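Pre-purchase inspection checklist – two-arm serving cell, food counter
Site: Sisholm, demo bay 2
Date: 8/19/18
For: equipment budget, March delivery

1. Power and cabling
Supply rating matches quote – OK
Emergency stop within operator reach – OK
Cable strain relief at wrist – OK, recheck after 200 cycles
Floor cables covered – FAIL
Comment: Cable covers are not in the Banthorpe quote. Add as a separate line.

2. Arms and mounting
Base bolts torqued and marked – OK
Status lights visible from front of counter – OK
Speed limit set and locked – OK, supervisor code required
Comment: Ask for the lock code in writing before final payment.

3. Grippers
Food-contact finger covers – NOT SUPPLIED
Grip force setting recorded – OK
Spare fingers – 2 sets quoted, 10 needed for first year
Comment: Ichikawa lists the covers as a consumable. Move them from capital to operating budget.

4. Counter layout
Trays and baskets inside reach of at least one arm – OK
Arm paths kept clear of food warmer – OPEN
Display stands fixed to table – OPEN
Comment: Clear acrylic stands need brackets if the arms will work this close to them. Grevcombe can supply brackets, price pending.
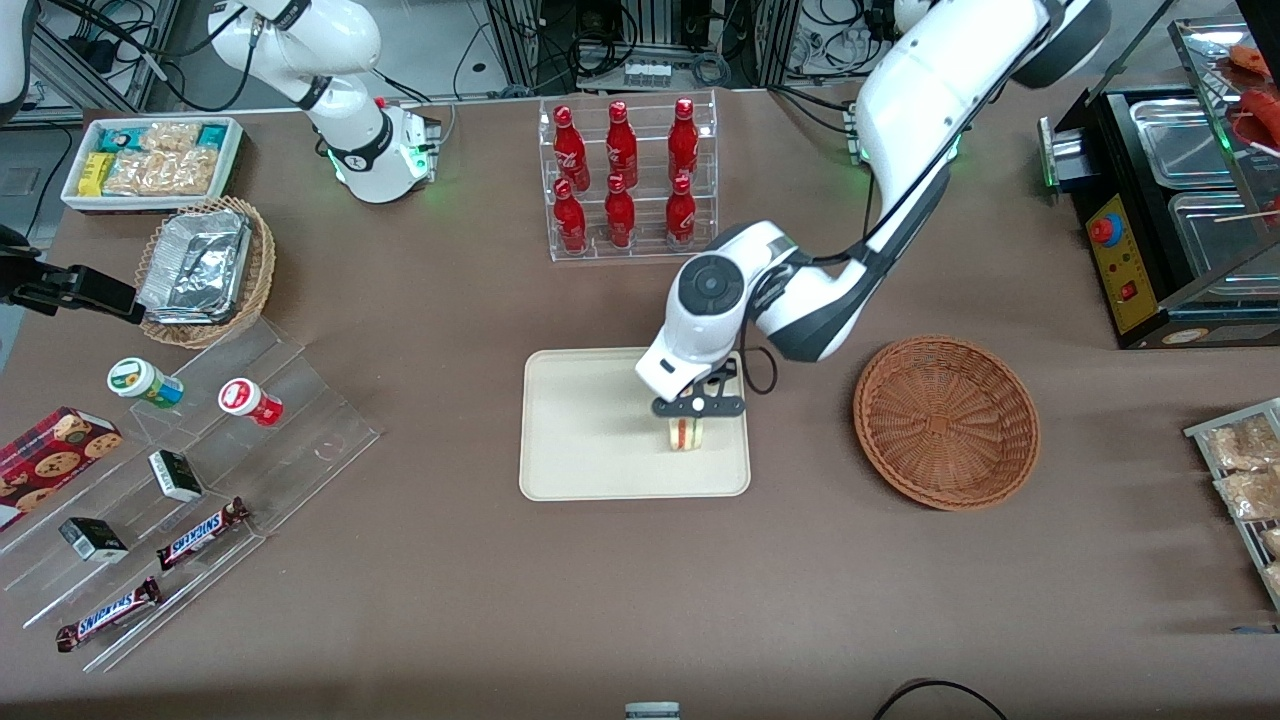 Soft items need their own acceptance test. Sandwiches and wrapped baked goods should be run at the lowest grip setting first, then at the setting in the manual. Bottles can share one test. Record drops and crushed items separately – the warranty terms treat them differently.

5. Guarding and cleaning
Customer-side screen – NOT QUOTED
Wipe-down procedure for wrist and fingers – draft received
Hot surface label on warmer – to be confirmed

Result: HOLD. Do not release the purchase order until items 1, 3 and 5 are priced.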